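Menu Home Threads Saved About
Search this site Search
2 min read

Monday, April 27, 2020

Setting up the audio-box cell in simulation before anyone touches the real one in Traltham. The Filtia people say this saves weeks. I've heard that before.

1/ Close the fingers, bring them down over the knobs, stop. Look from the front. Everyone skips this and goes straight to running 1,000 cycles overnight.

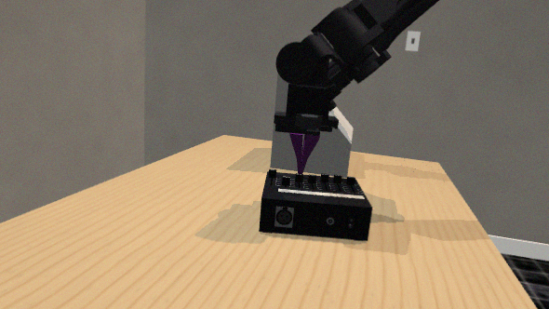

2/ Check the tool offset. Ours had been typed in by hand in March and never looked at again. A wrong offset still gives you a lovely smooth path — just to the wrong knob.

3/ Then swap the table texture and go again. Pagano's guide wants 50 variations of wood and light. Fine, but if your offset is bad you now have 50 pretty versions of a bad offset.

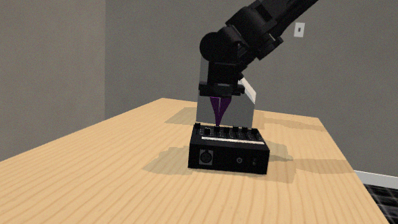

And the guide says nothing about finger wear. The model's fingertips will be the same shape after 2,000 touches. The real pads won't be, and I'd like someone to tell me where that gets corrected.

4/ Pull the view back far enough to get the base and its block in with the tool. The see-through arm is a second pose laid over the solid one. If you only ever watch the fingertips you'll miss a base that's been entered wrong.
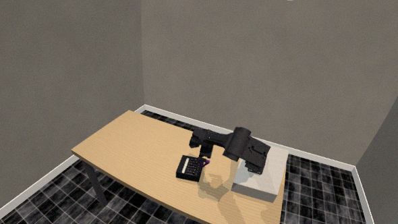
Gertraud Lüthi: we ran 400 cycles at Nadholm with a base height typed in wrong and every log came back green. Measure the real mount first, then open the software.

5/ Yes, that. Tape measure first. I'm still not sold on the overnight runs, and I'm not signing off on the offset until it's been checked against the real arm.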